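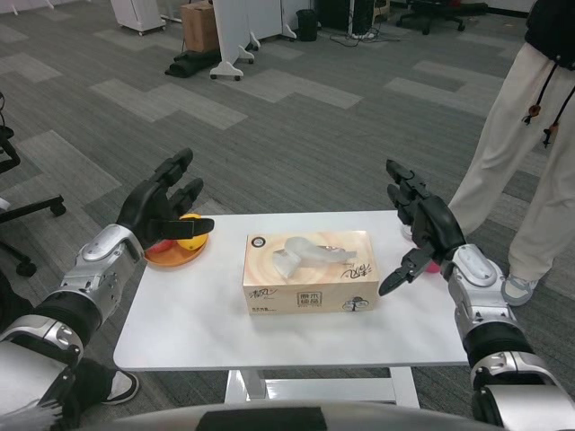 **Do we really need 500 demonstrations per task, or is that just a number people say?**

Asked by Tane Hoani, 30/12/2019

We've got two arms with multi-fingered hands and a small table, and we're recording someone driving them through simple tidying jobs: fruit onto the plate, pull a tissue from the box, that sort of thing. The Petine guide says 500 examples per task before training. My supervisor repeats it like scripture.

After two weeks I have 1,374 recordings across all tasks. The policy still paws at the tissue box as if it had never met one. Fruit is better, but only if I leave the plate at the left end of the table where it usually lives. Slide it to the middle and the hand goes to the old spot.

Do I carry on to 500 each, or is something else wrong? I don't want to spend January doing the same again for a slightly less bad result.

---

**Answer by Elibariki Mwakyusa** (accepted)

I'd stop recording for a day and watch what you have. Your plate problem tells you most of it. If the plate is nearly always at the left end, the model can do well on your data without looking at the plate at all, and another few hundred of the same will teach it the same thing harder.

What I would do:

- Pick one task. Fruit to plate is fine.
- Record 40 with the plate and fruit moved every single time, and turn the tissue box too. Lengthwise every time is a habit, and the model will learn it.
- Start the hands from different places.
- Hold back 5 layouts you never train on and test only on those.

If the 40 beat your big pile on the held-back layouts, you have your answer about 500. If they don't, check the timing between your camera and joint readings before you blame the amount. Ours at Arnerby was out by enough to ruin every grasp and we spent April collecting more data on top of it.

Tissues are a bad early task, by the way. The top one is a different shape each time and it's hard to say from the recording whether the fingers have hold of it. Leave it till the fruit works.

> **Tane Hoani:** Just looked. The plate is in the same place in nearly everything. Bit embarrassing.

> **Gitau Masanja:** Does it matter who drives? We had two people and the policy seemed to average them into a third, worse person.

> **Elibariki Mwakyusa:** It can. Keep one driver for the 40, then add the other and compare.

---

**Answer by Shabani Athumani**

More data always helps. We did 500 and it worked. Use the Koech settings and train longer.

> **Gitau Nyamweya:** Worked on what, though? Same table, same layout? I've been shown plenty of demos like that.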